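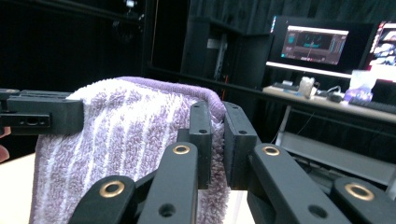 *A striped terry towel. The lavender and white stripes run up and down.*

# Why Are Towels Loopy?

Look closely at a bath towel and you will see that it is covered with tiny loops of thread. Cloth made this way is called terry cloth. The loops are called the pile.

## What the loops do

Water likes to cling to thread. A flat cloth, such as a bed sheet, has only a little thread for the water to touch. A terry towel has much more, because every loop sticks up and has two sides. Water also gets pulled into the small spaces between the loops. Scientists call this pulling **capillary action**. You can see it when you dip the corner of a paper towel in a glass of water and the water climbs up.

## How a towel is made

Most towels are made of cotton. Cotton grows as white fluff around the seeds of a plant. The fluff is cleaned, combed and twisted into yarn.

The yarn goes onto a loom. A plain cloth needs one set of long threads, called the **warp**, and one set of threads that cross it, called the **weft**. Terry cloth needs a second warp. The first warp is held tight. The second one is left slack, and when the weft is pushed into place, the slack threads pop up into loops.

## Where stripes come from

Stripes can be woven in. The yarn is dyed before it goes on the loom, and the colors are set side by side. A band of one color is followed by a band of the next, all the way across.

## Try it

You will need a terry towel, a cotton pillowcase, two bowls and a spoon.

1. Put 9 spoonfuls of water in each bowl.
2. Press a corner of the towel into the first bowl and count to 20.
3. Do the same with the pillowcase in the second bowl.
4. Lift both out and compare the water that is left.

Wring out the cloths over the sink and hang them up flat. A thick towel folded over on itself takes longer to dry.

## Words to know

**Loom:** a machine or frame for weaving cloth

**Pile:** the loops that stand up from a cloth

**Yarn:** fibers twisted into a long thread

*Written by Estrella Olvera*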